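Come write robot rules with us at Pruvura!

Hi all – I run the good-practice group at Pruvura, and I'm looking for people to join our next round of testing this April. We're putting together a plain-language code of practice for small two-arm tabletop setups (handovers, sorting, that kind of thing), and I'd love your help pulling it apart before it goes out.

The draft has 18 rules right now. Some came from Stutex, some from the folks at Clikine, and a few are mine, so please be as picky as you like! You'd read each rule, try it out at a bench, and tell us where it's vague, fussy or just plain wrong. My own sore spot is the section on passing a part from one gripper to the other, which I've rewritten more times than I want to admit.
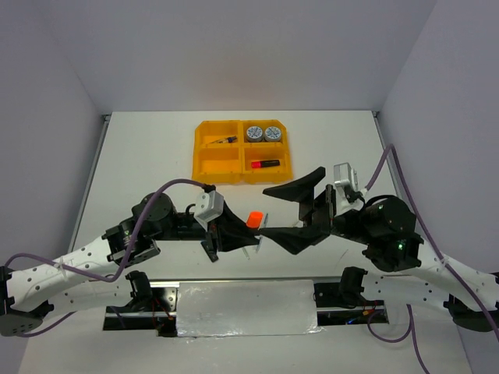
Do I need to know how to program a robot?
Anyone who can read a checklist and speak up when it makes no sense is welcome, and we'll teach you the controls on your first morning.

Sessions start at 9 a.m. in the Farahani building, Room 313, and run till lunch. You'll get a stipend of $744 for the full round, paid at the end. Long hair gets tied back, sleeves stay above the wrist, and you'll learn where the stop button is before you touch anything else – that's rule one and I'm not budging on it.

To sign up, send me a few lines about yourself and why you're curious. Put "bench tester" in the subject line and tell me which mornings you can make.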